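Section 4: Setting Up and Refilling the Plug-in Mosquito Repellent

This section covers the liquid repellent heater supplied with the Sarno guest room kit. It applies to a first set-up and to every change of bottle after that. For window screens and door seals, see the Drustiven screen guide in the same binder.

Before you start

Clear a space on a table near an outlet. You will need the heater, one refill bottle and a dry paper towel. If the room uses a power strip, hang it on its wall hook or lay it flat where the cord will not be pulled. Keep it away from the sink, the humidifier and the edge of the bed.

Read the label on the refill before opening it. The heater and the bottle neck have to match, and a bottle from another maker may go in partway and then sit crooked.
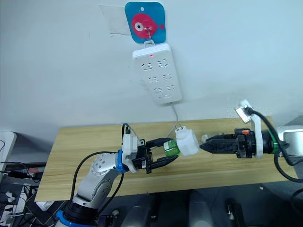

Can the heater be plugged into a power strip instead of a wall outlet?

Use a strip only if it is rated for the load, the plug goes in fully and the heater can stay upright with nothing over it. A wall outlet at an open height is the better choice where there is one.

4.1 Preparing the refill

1. Stand the bottle upright on the table.
2. Hold the bottle by its body and unscrew the outer cap, if it has one. Do not unscrew the collar under it. The collar holds the wick in place.
3. Check that the wick is straight and reaches down into the liquid.
4. Wipe the neck and shoulder with the dry paper towel.
5. Keep the outer cap. You will need it if the bottle is taken out before it is empty.

Note: Do not trim, squeeze or turn the wick. A bent wick will rub against the heating ring.

Caution: Repellent liquid is harmful if swallowed and can irritate skin and eyes. Wash your hands after handling a bottle, even if nothing spilled. Follow the first aid directions on the label.

4.2 Checking what you have in the cupboard

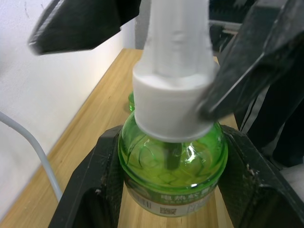

Refills are kept with the spare bulbs and batteries, and they are easy to confuse with the air freshener bottles Josefina Salinas orders for the hallways. Go by the label and leave the color of the liquid out of it. On the green glass type, look for the characters 电热蚊香 in white on the dark green band, which mean electric mosquito repellent. With clear glass of this kind you can also see the dark wick running down from the collar into the liquid, so there is no need to open the bottle to check it. Put any bottle without a readable label aside and do not use it.

Store refills upright, capped and out of reach of children and pets. Keep 4 in the cupboard for each floor – Renato Bustos handles reorders through Arkach when the count drops below that.

4.3 Fitting the bottle to the heater

1. Make sure the heater is unplugged. If it has been running, wait 11 minutes for it to cool.
2. Remove the old bottle, put its cap on and set it to one side.
3. Bring the neck of the new bottle to the opening in the heater, with the wick centered.
4. Turn the bottle clockwise until it stops. Finger-tight is enough.
5. Turn the heater so that the bottle hangs straight down, then plug it in.
6. Switch it on, if your model has a switch.
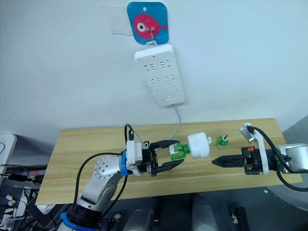

Green bottle with its neck toward a white device, apparently the heater body; second bottle standing to the right.

Note: If the bottle wobbles after step 4, take it out and start again. Forcing it can crack the collar.

Caution: Never run the heater lying on its side, under a curtain or behind a headboard. Do not cover it with cloth or paper.

4.4 Replacing and disposing

Write the room number and the start date on the card inside the closet door. Change the bottle after 22 nights of use or when the liquid no longer reaches the wick, whichever comes first. Do not pour leftover liquid down a drain. Cap the bottle and put it in the box marked Pattinasarany by the service door.

Questions about this section go to Amancay Paredes at the front office.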